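I gave up the car in April, so this is the first post about getting to work without it. I said I would write one after a few weeks and several people have asked.

The route is the 406 from the bottom of our road to Hestden, then a walk. By car it took me 25 minutes on a good day and I never knew what sort of day it would be until I was on the bridge. The bus takes 60 minutes door to door, including the walk, and it has been close to that every time so far. I leave the house at ten past seven. If I miss that bus I get the next one and I'm late, but I have only done that twice.

Money first. I had been putting off the sums for years. Insurance, tax, the MOT, two tyres last autumn and the parking permit came to far more than I had guessed, and that was before any petrol. The bus pass comes out of my wages each month and I don't notice it. The car itself went to Christos Kouris, who lives near my sister and wanted something small for his daughter to learn in. He paid a fair price and didn't haggle.

What I didn't plan for was shopping. I used to do one big shop and fill the boot. Now I go to Pathak on the way home and buy what I can carry, usually enough for two days. I eat more vegetables this way and fewer things from the freezer. Cat litter is the one item I have delivered. I did try bringing it home on the bus and I won't be doing that again.

The other problem was tools. Everything used to live in the boot in crates. It has all had to come indoors, and the back room is now half workshop. 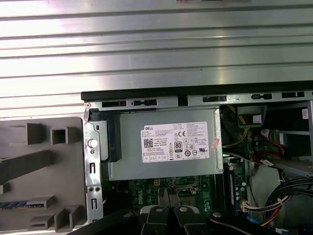
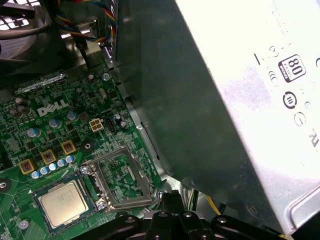 **Category: Home and Getting About**

I bought a rucksack for work after the strap went on my old shoulder bag. It's a Jisport, the plain one with a flap over the top. It has kept my lunch dry in two heavy downpours. The side pockets are too shallow for a proper flask, so the flask goes inside, upright, next to my shoes.

Shoes matter more than I expected. The walk from the Hestden stop is uphill and the pavement runs out halfway, so for a stretch you are on grass. I wear boots and change at my desk. Myrto Antoniadis, who sits opposite me, has been coming in by bus for years and keeps three pairs in her bottom drawer. I'm up to one.

I read on the way in and mostly look out of the window on the way back. I've finished four library books, which is more than I managed in the whole of last year. The upstairs front seats are taken by schoolchildren until the stop by the leisure centre, then you can have your pick.

Evenings are harder. The last 406 home is at 22.40, and if I go to see my sister I have to leave before everyone else does. There is a taxi firm near her, but I have only used it once and would like to keep it that way.

Next I want to try the bicycle for the dry months. It needs a back wheel and new brake blocks, and I need to find out whether there is anywhere at work to lock it up. I've emailed to ask and will post again when I hear.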